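Tana Pantry Labels, version 2

Tana is a small set of text files for printing labels for home storage. It holds 140 label names for dry goods, cleaning supplies, tools and paper, in English and Spanish. The list began as a spreadsheet kept at Uldale and was moved to plain CSV in June.

Files

labels.csv -- one label per row, with the columns id, name_en, name_es, group
sizes.csv -- print widths in millimeters (70 and 90)
changes.txt -- what was added or renamed

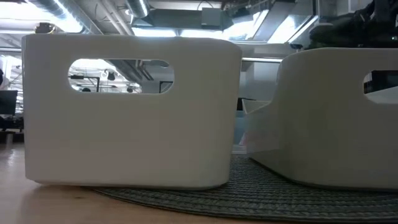

Names are kept short so they fit the 70 mm width on one line. Longer ones, such as "extension cords and adapters", need the 90 mm width or two lines. The Luvau template handles both. The older Peñalver template only does one line and will clip the text.

Known gaps: 77 labels have a Spanish name so far. The rest have an empty name_es field, so check for blanks before printing a full sheet. "Baking soda" is in two groups on purpose.

To add a label, put it at the end of labels.csv with the next free id. Please don't reuse old ids -- people have saved sheets that point to them.

Last updated 20/09/2024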